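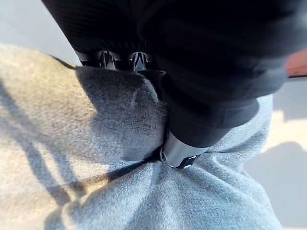 Stellmont Community Quilters
Minutes of the October meeting

I'm taking the minutes again, so apologies in advance for my spelling and for anything I missed while I was getting the kettle going. We started at 7:10 p.m. because half of us couldn't find parking. The minutes from last time were approved with one fix: the fabric swap was in the side hall and I had written "parking lot."

Money

We have $978 in the account. That's after paying the hall rent through the end of the year, so I was pleasantly surprised! The raffle brought in $294, our best one yet, and a good chunk of that came from the folks at the Flovover bakery, who bought a whole strip of tickets and then won the thing. A few people grumbled about that but I thought it was lovely.

We talked about whether to put dues up. I was for it, a small bump, but the feeling in the room was to leave them alone until spring and look again. Fine by me. Left as is.

The Machala Street show

This took up most of the evening (sorry to anyone who came for the binding demo, we'll get to that). The show has 62 quilts signed up so far and the hall can hang 79 if we use the back wall. The back wall has that awful radiator on it. One member wants to hang the minis there, up high, and leave the big ones for the long sides. I said I'd go over with a tape measure before we promise anybody a spot.

Then the labels. Oh, the labels. Last year we had handwritten ones and they looked sweet but you couldn't read them from more than two feet away. We voted to print them this time, name of the quilt and name of the maker, plus one line about it if you want one. One line means one line, please. I'll type them up if you get them to me before the next meeting.

Still no agreement on whether visitors can vote for a favorite. I'd love it, and so would plenty of others, but there were some hurt feelings last time and I don't want to brush past that. We'll take it up again next month.

Batting order

We're going in together on a roll of the Flernel again. It needles nicely and I've had no complaints after washing mine, though one of us said hers bearded badly on a dark backing and she'd like to try something else. She's going to bring in a sample of what she uses. If you want in on the roll, put your name and yardage on the sheet by the door, and please pay when you pick it up and not three months later (I'm guilty of this too).

Binding demo

We had maybe fifteen minutes left, so it was the short version: joining the two ends on the diagonal so you don't get that fat lump. I've been doing it wrong for years. We'll do the corners next time, properly, with everybody's machines out.

Odds and ends

The good rotary mat is missing from the cupboard. If it went home with you, bring it back, no questions asked.

Whoever left the tin of ginger cookies, I have the tin.

Two extension cords are needed for the next meeting. I'm bringing one.

We wrapped up at 9:05 p.m. and stacked the chairs.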